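The oak-grain table, before it goes

November 2020

If you've followed my little furniture page for a while, you know I can't leave a plain table alone. I picked this one up secondhand in Drestgate back in February, and I've been meaning to put up a gallery ever since. It's going to a new home in Skendine soon, so I'm enjoying it while I still think of it as mine.

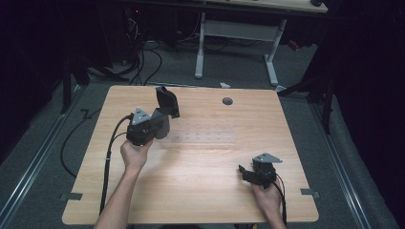 I love a desk that doesn't try too hard. I went back and forth between this and a darker top for nearly 4 weeks, and the pale one won because it makes any room feel bigger, even one with gray carpet. The grommet hole is over on the right near the far edge, right where I'd want it for a lamp cord, and the straight edges mean you can push it up against another desk without fussing. The clear plate with the rows of little dots is so hard to pick out against the wood that I'd set a coffee mug on it for sure!

Now for the part I really care about, the grain. I'm a sucker for it, and I'll happily stand in a store tilting my head at a tabletop until somebody asks if I need help. Straight lines are nice and calm, but give me a spot where they wander off and do something strange and I'm sold. I wipe mine down with a soft cloth and a little mild soap, and that's the whole routine.

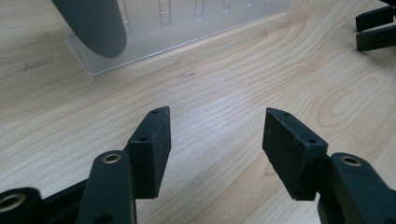
Straight lines on the left, then those nested, pointed loops on the right — my favorite patch of the whole top.

Next gallery will be the Zendesow shelves, once I've finished sanding them.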